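안녕하세요. 이번 주에 우리 팀의 빈 피킹 소프트웨어에서 고친 것을 여기에 조금씩 적겠습니다. 한국어가 제 모국어가 아니어서 문장이 어색할 수 있습니다. 이해해 주시면 감사하겠습니다.

우리 스택은 세 부분입니다. 인식 노드, 파지 계획 노드, 그리고 제어 노드입니다. 파지 계획기의 이름은 Vodari입니다. 제가 입사하기 전부터 있던 이름이고, 뜻은 저도 모릅니다.

문제는 수요일에 시작되었습니다. 계획기가 파지 후보를 만들고, 점수도 좋고, 충돌 검사도 통과합니다. 그런데 제어 노드가 실행 직전에 거부합니다. 로그에는 "stale scene" 한 줄만 나옵니다.

처음에 저는 네트워크를 의심했습니다. 그래서 반나절 동안 패킷을 보았습니다. 네트워크는 정상이었습니다. 이 반나절은 조금 아깝습니다.

원인은 타임스탬프였습니다. 인식 노드는 포인트 클라우드를 받은 시각이 아니고 분할이 끝난 시각을 메시지에 적고 있었습니다. 제어 노드는 원본 깊이 영상의 시각과 비교합니다. 두 시각의 차이가 200 ms를 넘으면 장면을 버립니다. 물체가 서로 닿아 있을 때 분할이 오래 걸리고, 그때만 한계를 넘었습니다.

그러니까 쉬운 장면에서는 버그가 보이지 않습니다. 상자 하나만 넣고 테스트하면 항상 통과합니다. 우리 CI의 장면이 바로 그런 장면이었습니다. 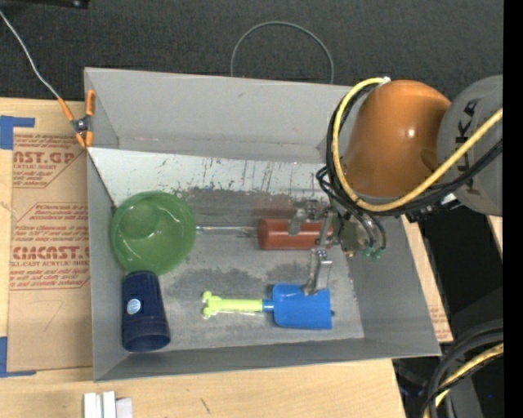 초록색 그릇과 남색 컵이 붙어 있는 배치. 파지 계획 쪽에서는 오른쪽의 삽과 적갈색 원통도 까다롭습니다.

그릇은 반투명입니다. 깊이 센서에서 이런 재질은 점이 빠지거나 바닥의 깊이가 그대로 나오는 경우가 많습니다. 우리 분할기는 빈 곳을 메우려고 반복을 더 합니다. 옆에 컵이 닿아 있으면 경계를 다시 계산합니다. 여기에서 시간이 많이 갑니다.

얇은 금속 막대도 비슷하게 어렵습니다. 광택이 있고 가늘어서, 복셀 필터의 크기를 잘못 정하면 막대가 지도에서 없어집니다. 그러면 충돌 검사는 거기에 아무것도 없다고 생각합니다. 이 문제는 별도 이슈로 등록했고 아직 열려 있습니다.

수정은 2개입니다. 첫째, 메시지에 원본 영상의 시각을 그대로 전달합니다. 둘째, 분할 반복에 시간 상한 100 ms를 두었습니다. 상한에 걸리면 그때까지의 마스크를 쓰고, 불확실한 영역은 장애물로 표시합니다.

두 번째 수정에 대해서는 팀 안에 의견 차이가 있었습니다. Halldóra Kragh 님은 불확실한 영역을 전부 장애물로 하면 후보가 너무 적어진다고 했습니다. 맞는 지적입니다. 벽에 기대어 있는 물체는 후보가 하나도 남지 않을 때가 있습니다.

그래서 지금은 그리퍼가 지나가는 경로에서만 장애물로 처리하고, 손가락이 닿는 마지막 구간에서는 비용만 높입니다. 이 비용의 값은 아직 손으로 정한 값입니다. 좋은 방법을 아시는 분은 알려 주세요.

저장된 장면 2000개로 다시 돌렸습니다. "stale scene" 거부는 한 번도 나오지 않았습니다. 다만 이것은 재생 테스트이고 실제 팔에서의 결과가 아닙니다. 실제 셀에서는 다음 주부터 숫자를 모으겠습니다.

그리고 로그 메시지를 바꾸었습니다. 이제 장면의 시각, 현재 시각, 한계값이 모두 한 줄에 나옵니다. 작은 일이지만 이것이 처음부터 있었으면 저는 패킷을 보지 않았을 것입니다.

CI에는 물체가 서로 닿는 장면과 반투명 물체가 있는 장면을 추가했습니다. 실행 시간이 길어져서 동료들이 좋아하지 않습니다. 밤에만 돌리는 것으로 합의했습니다.

재생 도구의 코드는 정리가 되면 공개하고 싶습니다. 지금은 경로가 제 컴퓨터에 맞추어 적혀 있어서 보여 드리기가 부끄럽습니다. 질문은 답글로 남겨 주세요. 답이 조금 늦을 수 있습니다.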